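Talks > Workshop day > Keeping the cell steady

Speaker notes, Toàn Nghiêm

Start with the cell itself. One arm, one wrist camera, one table. Lurkance built the stand, we did the rest. Say that most of our lost hours last November came from small things drifting - a loose bracket, a lamp someone turned, a table that got bumped.

Go through the morning check. Home the arm, wipe the lens, check the two bolts on the camera bracket with the torque key. Takes 16 minutes if the parts are laid out. Aisling Ó Súilleabháin wrote the card, copies at the back.

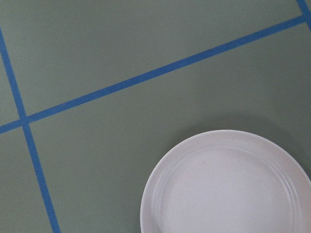 Camera alignment is the job people skip. We redo it every 40 runs and after any bump. Move to the look-down pose, save a still, lay it over the reference. Straight blue tape on plain green makes this quick, and the place where two strips cross is the point to compare first. The white plate has a soft shadow along its rim, so don't use that side for edge fitting. If the crossing is off, check the bracket before touching the software.

Replacing tape: whole strip, never a patch. Clean the old glue off and let the table dry.

Mention fault 713 - cable strain at the wrist. Mahmoud Benjelloun has the spare loom. Pause for questions on cables, then hand over to Áine Tierney for the gripper pads.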